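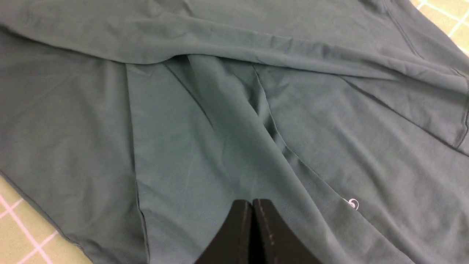

Flollanano workshop, second floor – August

Hi Trinity,

You asked for the progress report in plain words this time, so I'm going to write it the way I'd tell it to you over lunch. The open day was Friday, we're all still a bit hoarse, and I'd sooner get this down while I remember who asked what.

First the headline for your own report upstairs: the folding demo ran all afternoon, with visitors in the room, on clothes we hadn't ironed or picked for good behavior. That was the thing we promised you at the end of the spring phase and I'm very happy to be able to type it. We had 19 people through, which is plenty for a room that size (next time we book the big one downstairs, please!).

Barrett Brannigan ran the table and Huệ Đỗ did the talking. I floated, refilled the coffee and wrote down everything anybody complained about.

The work itself was shirts. We'd planned to show towels too, but towels are easy and people get bored of them fast, so Huệ cut them from the running order the night before and I think she was right. A knit T-shirt is a much better thing to stand and watch. It slides, it puckers, a sleeve ends up underneath where you don't want it, and the two arms have to agree on who is holding what. The top gets folded over first and then the body has to be smoothed before the next fold, and it's the smoothing that still eats our time. If a crease runs across the middle, the fingers can pinch two layers when they only wanted one. I must have explained that part a dozen ways. Lefteris Drakos, visiting from Jakamura, spent most of an hour on exactly that point and went home with Barrett's notes on grip height.

Numbers, because I know you need them. Across the afternoon we attempted 19 full folds and 14 of those finished with no human hand on the cloth. The other five stopped partway, and Barrett straightened the shirt and started over. Three were double pinches, one was a lost edge, and one was me tripping over the power strip – sorry, that one goes in the log as "operator." Back in spring we wouldn't have dared to run it in front of people at all, so I'm calling this good progress, and I hope you will too.

What visitors liked: they liked being close. The Jorkico people had seen plenty of videos and kept saying how different it is when you can hear the thing move. They also liked that we let it fail without rushing in to cover it up. What they didn't like: the pace (fair), the lack of chairs (also fair), and the fact that our handout still had last year's room number on it. Fitzgerald Dunleavy found that one by going to the wrong room.
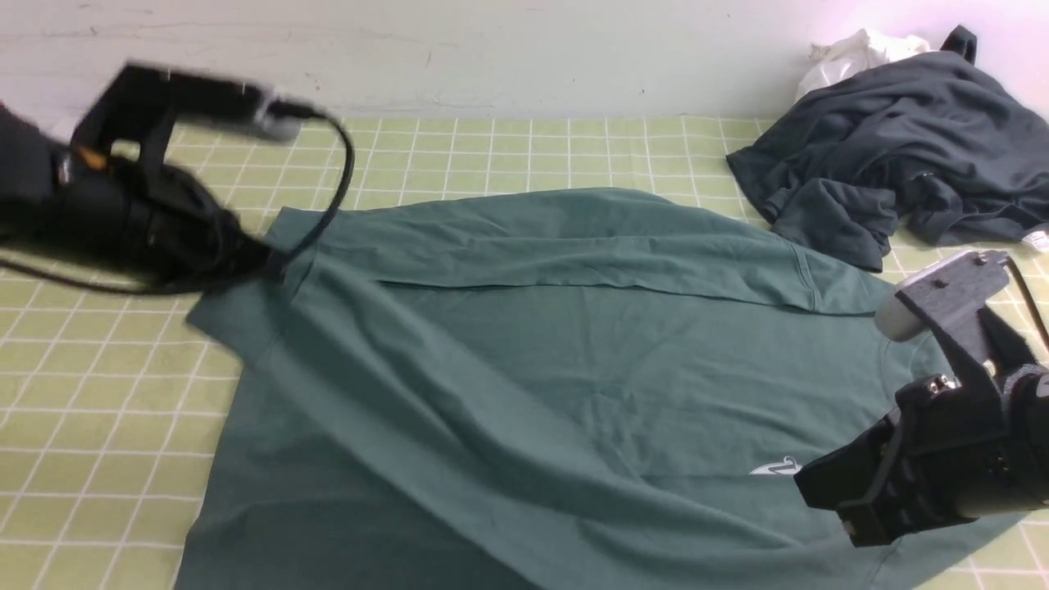
How long before it can take a shirt straight out of a heap?

We're aiming to have a first version of that working by the end of the next phase, starting with one shirt at a time and two or three kinds of fabric.

Fitzgerald wanted to know the same for hoodies and I told him to give us a while. A hood is a whole extra problem. Huệ has ideas about it, and she'd like a couple of weeks to try them before we put anything in the plan.

Money: we spent 700 dollars on the day, nearly all of it on food, printing and the replacement fingertips we'd been putting off buying. That comes out of the outreach line and leaves it a little under where we said it would be. I'm not asking for more. I would like to move what's left of the travel line over to parts, though, if you can live with that, as the Nakamura visit is going to happen by video call now.

Still open on my side: the write-up of the double pinches, the new handout, and getting back to Lefteris about a return visit. Barrett also wants to try a different order for the folds – sleeves earlier, body later – and I've told him he can have the table two mornings a week for it.

If you want to come and see it for yourself, any morning is fine, just let me know the day before so we can get the table ready. And tell me about the travel money when you get a minute!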